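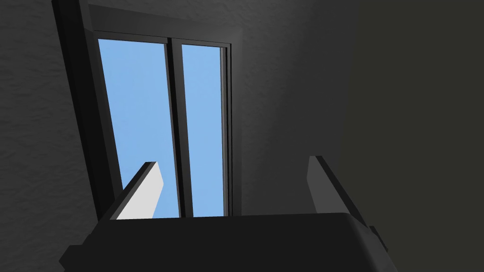 Section 7. Running the Simulator Demonstration on Open Day

7.1 Purpose

This section applies to staff who present the Wulell two-arm simulator to visitors at the Perkdale site. It covers set-up, the public demonstration, and shutdown. It does not cover the teaching courses, which are described in the Perkow course handbook.

The presenter must have completed the operator briefing. Questions about this section should be sent to Gearóid Corrigan, Demonstrations Office.

7.2 Before visitors arrive

1. Switch on the host computer and the visitor display. Wait for the start menu to appear on both.
2. Log in with the demonstration account. Do not use a personal or course account.
3. Open the room file named Sepúlveda and select Load.
4. Confirm that the status line reads Ready and that the build number is 138. If another number appears, close the program and start the correct build from the desktop.
5. Set the session timer to 900 seconds.
6. Move each hand controller through its full range. The matching arm on the display must follow without delay.
7. Select Home. Both arms return to their starting position.

Note: The session timer pauses when the menu is open. Close the menu before the first group is seated.

CAUTION: Keep the floor area around the operator chair clear. Controller cables must be run under the cable cover at all times.

7.3 Presenting the demonstration

1. Seat the visitors and state that the robot and the room are simulated.
2. Select Body View. Allow visitors time to find the left and right arms before anything is moved.
3. Move one arm at a time. Name the arm aloud before each movement.
4. Open and close each gripper once.
5. Invite a visitor to take the operator chair. The presenter remains beside the chair and keeps one hand near the Pause key.

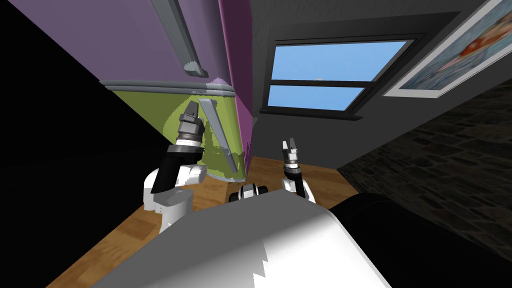
May a visitor operate both arms at the same time?

Visitors aged 12 or under use one arm only. All others may use both arms after they have moved each one separately and returned it to Home.

6. At the end of the visitor's turn, press Pause, collect the controllers, and select Home.
7. Select Next Visitor. The room is reset and the timer starts again.

Note: A turn may be ended early at the presenter's discretion. Enter the reason in the session log.

7.4 Changing views

The number keys change the view during a session. Key 1 selects Body View and key 2 selects Close View. The view may be changed while an arm is moving, but visitors follow the work more easily if the arm is stopped first.

1. Press Pause.
2. Press the number key for the view required.
3. Tell visitors which part of the robot they are now looking at.
4. Press Pause again to continue. 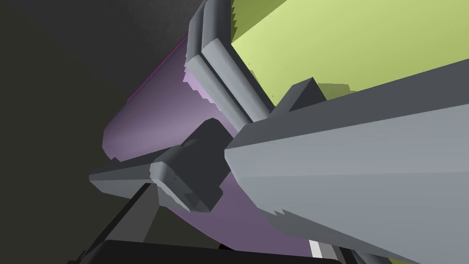
Close View is intended for explaining the gripper and should be held long enough for visitors to ask questions. Presenters should point out the parts slowly, as the shapes are large on the display and their purpose may not be clear at first. The gray finger with the groove along its length is a good place to begin, and the broad purple surface behind it gives visitors a sense of how near the gripper is to other objects. Jagged steps along the edges of the parts come from the way the simulator draws them and do not call for a restart.

7.5 Closing the session

1. Select Home and wait for both arms to stop.
2. Save the session log to the open day folder.
3. Select Exit. Do not switch off the host computer while the message Saving is displayed.
4. Wipe the controllers and return them to the charging stand.
5. Lock the operator chair and switch off the visitor display.

CAUTION: If the program stops responding, hold the Pause key until the start menu returns. Repeat the checks in 7.2 before admitting another group.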